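The Block Table at Plulcombe: A Gallery

Welcome, and thank you for stopping by! I have been meaning to put this page together since April, when the spring sorting days at the Plulcombe play library were in full swing and every flat surface in the building seemed to have little studded blocks on it. A few of you wrote in after the last newsletter asking what we do with all the building blocks that get dropped off (and goodness, they do get dropped off, in shoe boxes and pillowcases and once in a soup pot with the lid taped on), so I thought I would put something up on the gallery page and ramble a little alongside it, the way I tend to.

For anyone new, the play library lends toys the way an ordinary library lends books. You pick a set, you take it home for 23 days, and you bring it back with as many of the pieces as you can find under the sofa. Blocks are far and away our most borrowed thing. They go out to families in Plulcombe and over in Anunham, and a good number go to the after-school room on Mendoza Street, where they are loved very hard indeed and come home in all sorts of company. We have found crayons in with them, and hair ties, and a very handsome marble that is still sitting on the front desk if it belongs to you.

At the moment we have 29 block sets on the shelf, which is more than we have ever had at one time, and I am so pleased about it. The shelf itself had to be moved over by the window to fit them. If you come in looking for blocks in the old spot by the coat hooks, keep walking and turn left at the puzzles.

Sorting always starts the same way, with a small heap on the table and a bin to put it in. I like a small heap. When I first began I used to tip out a whole tub at once, thinking it would go faster, and then I would stand there looking at it and go make tea instead. A handful at a time is much kinder to the person doing the sorting, and the blocks are cheerful to look at when they have a bit of space between them.

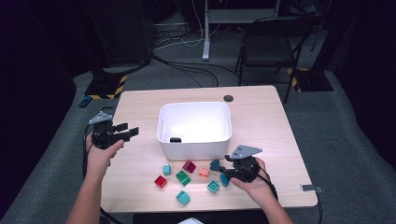 Color is the part people ask me about most, and I have strong feelings on it! Reds are easy. You drop a bright red block anywhere and you can find it again from across the room. The blues and greens are where I come unstuck, particularly late in the afternoon when the sun has gone off that side of the building. Is it teal, is it a darker teal, is it a green that has spent a summer on somebody's windowsill? I have put the same block in two different piles on the same day and been perfectly sure of myself both times. These days we don't fuss over it. Anything in the blue-green family goes together, and the children who build with them have never once written in to complain.

We gave up sorting by color altogether for a little while, when the Zititel tubs first came in. Those are the stacking ones with the snap lids that you will see along the bottom shelf, and they hold such a lot that it seemed a shame not to fill them right up with everything mixed together. It looked wonderful, like a jar of candy. But then a little girl came in wanting to build a pond, and we spent most of a Tuesday morning digging for greens with her, and after that we went back to the old way. (The pond was very good, by the way. It had a dock.)

Washing comes before any of this, and I should say a word about it because somebody always asks. Warm water, a drop of dish soap, a good swish in the mesh bag and then out onto a towel overnight. Please don't put ours in the dishwasher at home, however tempting it is. We would much sooner have them back sticky than have them back bent, and a sticky block never bothered anybody here.

If you have blocks to give, we are happy to have them in any state and any quantity. Four loose blocks in an envelope is a perfectly good donation, and I mean that, since the odd colors are often exactly the ones a set is short of. Roofs, wheels and windows are always wanted. Leave them in the crate inside the front door, or hand them over at the desk if you would like to stay for a chat.

Sorting mornings run every Tuesday once the doors are open, and you are welcome to sit down and do as much or as little as you like. There is usually coffee on. Small children can come too, although I will warn you that very little sorting gets done once they start building, and we generally just let the tower go up and work around it until it's time to go home for lunch.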